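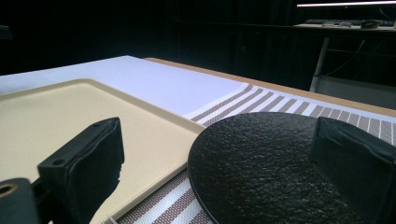

At Mornham, the going rate for teaching a machine to lay the table is 800 goes at laying it yourself. You do these with a pair of matte black fingers on a handle, squeezing a grip where your own perfectly good hand used to be. After 4 of them I had developed strong opinions about plates.

The project is called Petden, and it is run by a small firm, Matos, from an upstairs office in Skernby. Its idea is simple enough to explain on a bus. A person carries the gripper through a chore, a camera on the tool records what the fingers meet, and a learning system studies the results until it can have a try of its own. The hard part is the person.

People are hopelessly quick, for one thing. My first attempt was thrown out because I had swooped. My second was thrown out because I had stopped to apologise to a fork. The house style is a steady, slightly funereal glide, and the regulars do it beautifully, like butlers who have been told some bad news.

Then there is the matter of variety. A system fed on one white plate and one bare table will be lost at anybody's actual dinner, so the settings keep changing. A black plate with a surface like a wet road meets a striped placemat; a cream tray comes right up beside it. Dark fingers against a dark plate are a nuisance to tell apart, and that makes them worth recording.

Mistakes are kept too, in a folder of their own. Mine went in there in May, and almost all of them are still being used. I am told the swoop is particularly instructive.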